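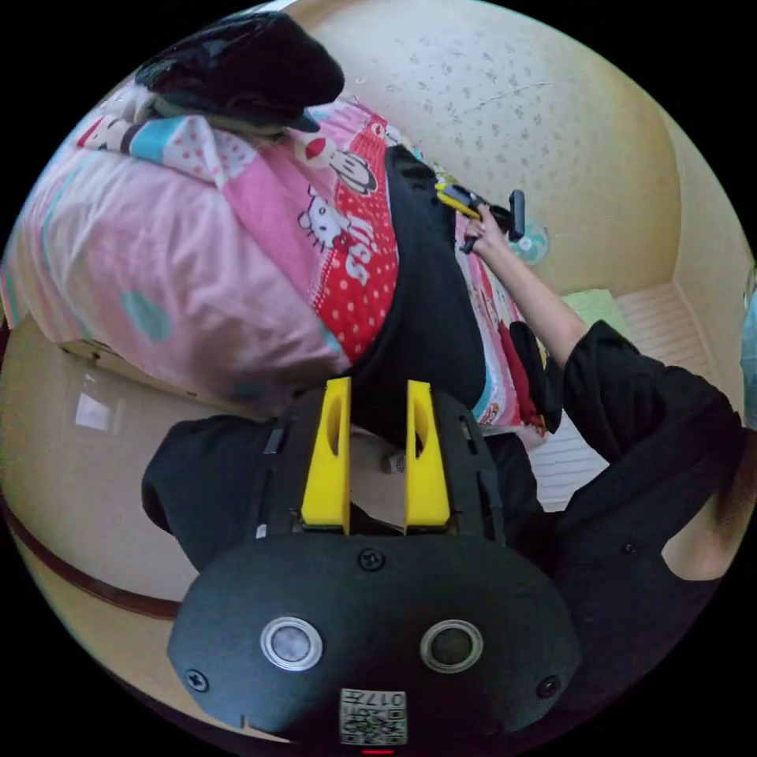
How to run a bed-making demonstration with hand-held grippers

Workshop > Guides > Open days and visits

12/19/19
By Ecaterina Crăciun

Filed under: Robotics, Demonstrations

These are the steps we follow at Skollomico when we show visitors how bedding work is recorded with a pair of hand-held grippers. The same order works for a school group or a trade visit. Allow 70 minutes, including questions.

Before the visitors arrive

1. Charge both grippers overnight. Check that the indicator light on each one comes on and stays on.

2. Wipe the lenses with a dry microfibre cloth. Do the inner surfaces of the fingers as well, as lint from blankets builds up there and the grip gets worse.

3. Tighten the housing screws by hand. Stop when you feel resistance.

4. Read the number on each label and write it on the session sheet beside the hand it will be used in. A Hello Kitty blanket and a pink comforter are easy to recognize later in a list of recordings. Two grippers of the same colour are not.

5. Choose bedding with strong colours and large prints. Visitors standing at the back can follow a printed edge across a mattress much more easily than a plain sheet. We keep a set in the Vetden cupboard and wash it every second visit.

Setting up the bed

6. Leave the bed unmade. A tidy bed gives the operator nothing to do, and pulling it apart in front of people looks staged.

7. Keep at least one side of the bed clear. The operator will lean in with a knee or thigh against the mattress to reach the far side, and needs room to step back again.

8. Put a strip of tape on the floor 105 centimetres from the bed and ask visitors to stay behind it.

Doing the demonstration

9. Have the operator wear long dark sleeves, pushed down to the wrist. Loose cuffs catch on the finger carriage.

10. Start with one gripper only. Close the fingers on a corner of the blanket, lift it a little and let go. Do this slowly, three times.

11. Bring in the second gripper. One hand holds the near edge while the other reaches toward the far side. Most of the questions come at this point – stop and take them.

12. Straighten the blanket, then the pillow. Leave clothing for last. A heavy jacket slips out of the fingers more often than bedding does, and visitors like to see a second attempt.

13. Let visitors try. Five minutes each is enough. Children under ten should use one gripper with both hands.

Afterwards

Save the recordings before switching anything off. Around 33 short recordings is normal for a full session. Put the grippers back in the Stokico case with the fingers open.

Our May visit used the older Ebrahimi cases, which do not close properly over the carriage. Please don't use those.

Bookings for the demonstration room are made at the front desk, extension 942.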